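Manurung is a dataset of handwritten pantry labels with their transcriptions, collected for spelling and abbreviation research. This file covers release 2. The scripts that build the tables live in the `sesteo` directory and have their own README.

## Contents

| File | Rows | Notes |
|---|---|---|
| `labels.csv` | 927 | one row per label |
| `writers.csv` | 114 | one row per writer |
| `abbrev.csv` | 200 | abbreviation and full form |

All files are UTF-8 with Unix line endings. Fields are separated by commas and quoted only where needed. Empty fields mean "not recorded"; the string `none` means the writer left that part of the label blank.

## Fields in `labels.csv`

- `label_id` – stable between releases
- `writer_id` – joins to `writers.csv`
- `text_raw` – as written, spelling kept
- `text_norm` – corrected spelling, abbreviations expanded
- `lang` – `en`, `id` or `mixed`
- `date_written` – often empty

Line breaks on the label are stored as a vertical bar in `text_raw` and as a space in `text_norm`. Crossed-out words are dropped from both. Quantities are left in the writer's own units. 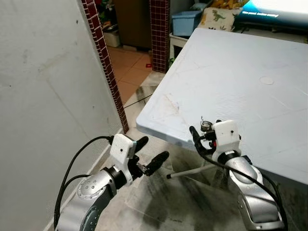
*Corner of the white tabletop, with an arm on either side.*

## Transcription

Each label was typed twice, once by Melati Chin and once by Efe Fashola. Where the two versions differed, Sulastri Hutapea chose the final reading. Capital letters follow the label, except where a writer used capitals throughout; those rows are lower-cased in `text_norm` only.

`mixed` is used when a label has at least one whole word from each language. Loan words such as "jam" are coded by the rest of the label.

## Known problems

- 30 rows have a `writer_id` with no match in `writers.csv`. Use a left join.
- "tsp" and "tbsp" are easily confused in some hands. Treat both as uncertain.
- Release 1 sorted by `text_raw`; release 2 sorts by `label_id`. Diffs between the two are noisy.

## Building

```
make clean
make tables
make check
```

`make check` stops at the first bad row and prints its `label_id`. The Ruster validator is optional – without it the date checks are skipped.

## Contact

Corrections go to Rohani Setiawan, with the `label_id` in the subject line. Fixes received before the end of April will go into release 3.

Last edited February 13, 2021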